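Home | Journal | Recipes | Letters | About

January 17, 2025
by Khrystyna Harasym

The winter I learned to write letters again

My grandmother kept her letters in a cookie tin, and when I was little I thought that was the most wonderful thing a person could own (the cookies being long gone by then). She had a pen pal for most of her adult life, a woman she met once on a train, and they wrote to each other about plums and hip trouble and whose daughter had gotten engaged. I have no tin. I have an inbox with a great many shipping notices in it.

So last February I decided I would write one real letter every week, by hand, to somebody I cared about. I bought a pad of Fivura paper, the cream kind with no lines, and a blue pen, and I sat down at the kitchen table feeling very pleased with myself. Then I sat there for the better part of an hour! I had forgotten how to start. With a text you just start in the middle, don't you, but a letter wants you to come in and wipe your feet first.

My first one went to Inna Holovko, my roommate from school, and it was 2 pages of apologizing for my handwriting. She wrote back anyway, 4 whole pages, with a pressed violet tucked in and a long story about her neighbor's goose. I read it standing in the hallway with my coat still on. Then I read it again with tea. 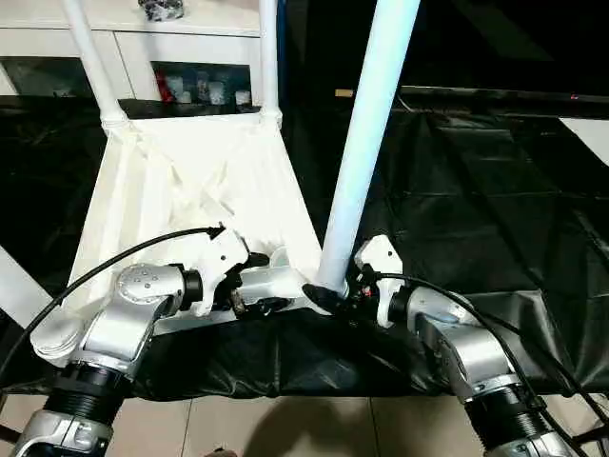 Silver arms and white grippers, black cables and all.

After that it got easier, mostly because I quit trying to be interesting. I wrote about the soup I'd burned. I wrote to my uncle about the bus that goes past the Ostapchuk bakery and how the smell gets on at that stop along with everybody else. He is not a chatty man, my uncle, and he sent me a postcard with ten words on it, and I have it on the refrigerator.

I did miss weeks. I missed most of the summer, if I'm telling the truth, and one letter sat stamped in my bag until the envelope had gone soft at the corners and I had to start over with fresh news. But I counted them up over the holidays and there were 16 letters sent, which pleased me more than it probably should. I've got a shoebox going for the replies.

This year I'd like to write to a few people I've lost touch with, and that makes me more nervous than I expected. I have one started to my old piano teacher. So far it says "Dear" and her name and that it has been raining.

3 comments

plumjam: I still have every letter my sister sent me from college. What pen do you use? Mine all skip on the nice paper.

Khrystyna Harasym: A Dredo, the blue one, and I go slowly!

Inna H.: The goose is well and says hello. Your turn to write, by the way.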